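Skavden: estación de dos brazos para recoger demostraciones de mesa

Ficha del equipo · Método y resultados · Qué incluye · Lo que todavía no hace

¡Hola! Soy Kanchan Upadhyay y llevo la parte de método en Zikance. Me han pedido una página de producto y me ha salido más bien una carta larga, así que si solo quieres la ficha técnica, baja hasta el final (no me ofendo). Si te interesa saber por qué Skavden está montada como está, quédate un rato.

Skavden es una celda de mesa con dos brazos, pensada para grupos que entrenan políticas de manipulación por imitación. Una persona teleopera los dos brazos, el sistema graba lo que ven las cámaras y lo que hacen las articulaciones, y al final de la jornada tienes episodios listos para entrenar. La vendemos montada o en piezas, con nuestro software de registro, que se llama Testa, y con la receta experimental completa, que para mí es lo mejor del paquete.

Por qué cambiamos el fondo tan a menudo

Todo empezó con un fracaso bastante tonto. Entrenamos una política sobre una mesa lisa gris, iba de maravilla, la llevamos a otra sala con un mantel de cuadros y se puso a agarrar las líneas del mantel. Literalmente. Bajaba la pinza y pellizcaba el dibujo con toda la confianza del mundo.

De ahí salió el método de superficies rotadas. Cada bloque de episodios se graba con una combinación distinta de suelo y paredes: flores, tramas, garabatos, puntos, lo que sea que tenga contornos y moleste. En el estudio interno usamos 20 combinaciones y grabamos 1,322 episodios válidos en una sola celda. Comparamos tres cosas: fondo fijo, fondo alterado por software sobre las imágenes ya grabadas y fondo físico rotado. La tercera ganó con claridad en superficies que la política no había visto nunca, sobre todo en la fase de aproximación, cuando la cámara de muñeca mira la mesa muy en oblicuo y el objeto todavía ocupa poco.

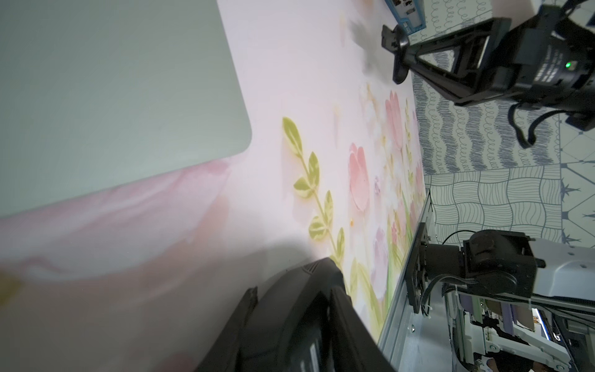
Vista desde la muñeca con el estampado de tulipanes: hojas, flores y una placa verde salvia en el mismo plano.

Lo de alterar las imágenes por software también ayuda, ojo, y no quiero venderte la moto. Para la cámara fija funciona bastante bien. Donde se queda corto es en las sombras que los propios dedos proyectan sobre la superficie: nuestros recortes las dejaban raras, con bordes duros, y la política parecía aprender a desconfiar de ellas. Con tela de verdad la sombra cae como tiene que caer y te ahorras la discusión.

Un consejo que nos costó una semana: tensa bien el tapete. Una arruga a mitad de sesión es un objeto nuevo para el modelo, y luego te vuelves loco buscando por qué la pérdida de validación da un salto.

Las cámaras de muñeca

Llevan una cada brazo, y son el corazón del asunto. Al principio las montábamos muy cerradas sobre los dedos, con la idea de no perder resolución en el contacto. Ahora las abrimos bastante más y aceptamos que en la imagen se cuele medio laboratorio (cables, el otro brazo, el suelo de fuera, todo). La política usa ese contexto, sobre todo en tareas con dos manos, y cuando tapamos los márgenes de la imagen en las pruebas de ablación el rendimiento bajaba en cada tarea bimanual del estudio.
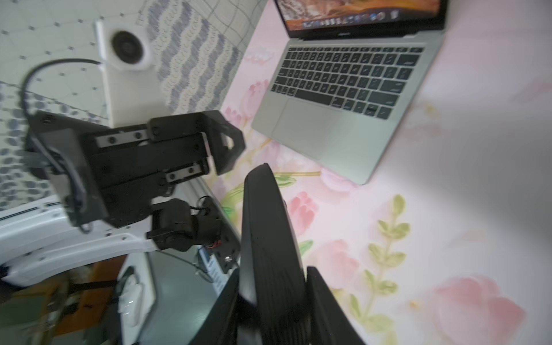 La oclusión es la pregunta que más me hacen los grupos que vienen de cámaras cenitales. ¿No tapan demasiado los dedos? Pues tapan, claro, y hay que contar con ello desde el diseño de la tarea. Con un portátil abierto sobre la mesa, por ejemplo, la muñeca te da el teclado y el trackpad con mucho detalle, pero de la pantalla solo asoma una tira con los iconos de abajo, y el dedo grande se planta en pleno centro inferior. Cualquier instrucción que dependa de lo que muestra la pantalla tiene que apoyarse en la cámara fija. En Testa puedes asignar un peso distinto a cada vista según la fase del episodio, y te recomiendo que lo hagas antes de ponerte a tocar la arquitectura, que es lo primero que nos apetece a todos.

La cámara fija y los objetos con historia

Para la tercera parte del estudio dejamos los cubos de colores (¡qué descanso!) y pasamos a cosas de oficina y taller. Buscábamos tamaños muy dispares y, sobre todo, superficies gastadas, porque un metal con arañazos devuelve la luz de otra manera y ahí los modelos entrenados con piezas nuevas se despistan. El conjunto de objetos lo llamamos Cemgate y viene documentado con el equipo; puedes sustituir lo que quieras por lo que tengas en el cajón.

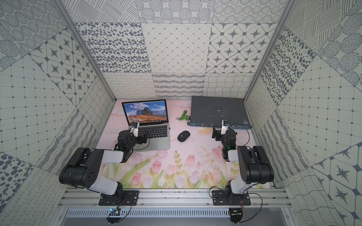

Plano fijo de la celda: portátil, taladro de juguete, ratón y switch de red, con un brazo a cada lado.

Con Cemgate aprendimos algo que no esperaba. Mezclar objetos grandes que apenas se mueven con objetos pequeños mejora la coordinación de los dos brazos, incluso en tareas en las que el objeto grande no se toca. Mi hipótesis es que obliga a los operadores a planear trayectorias más limpias, y eso se nota en los datos. Es una hipótesis, nada más; si alguien la desmonta, que me escriba, que me hará ilusión leerlo.

Lo que todavía no hace

No es una celda industrial y no la queremos vender como tal. El cambio de superficies es manual. La calibración entre la cámara fija y las de muñeca hay que repetirla si mueves un poste, y si tu sala tiene una ventana grande te tocará pelearte con los brillos en el lado más claro del tapete. El ajuste automático de exposición de Testa existe, pero yo lo desactivo durante la grabación porque mete saltos entre episodios.

Tampoco hemos probado el método con líquidos ni con telas que haya que doblar. Está en la lista, y la versión de febrero del software ya traerá el etiquetado que hace falta para empezar.

Ficha rápida

Brazos: 2, con pinza de dos dedos
Cámaras: una por muñeca y una fija
Estructura: perfil de aluminio ranurado, con postes traseros
Superficies: juego de paneles estampados para las paredes y tapetes intercambiables
Software: Testa, con registro sincronizado y revisión de episodios
Datos de ejemplo: los 1,322 episodios del estudio, con sus divisiones de entrenamiento y prueba
Capacidad de proyecto en Testa: hasta 2,000 episodios con la licencia básica
Objetos: guía Cemgate con medidas y sustituciones

Los tapetes sueltos se piden aparte y se pueden imprimir con tu propio diseño. Para plazos y precios, usa el formulario de contacto de Zikance e indica las medidas de tu mesa y qué tarea quieres grabar primero. Si la duda es sobre el método, pon mi nombre en el asunto y me llega directamente.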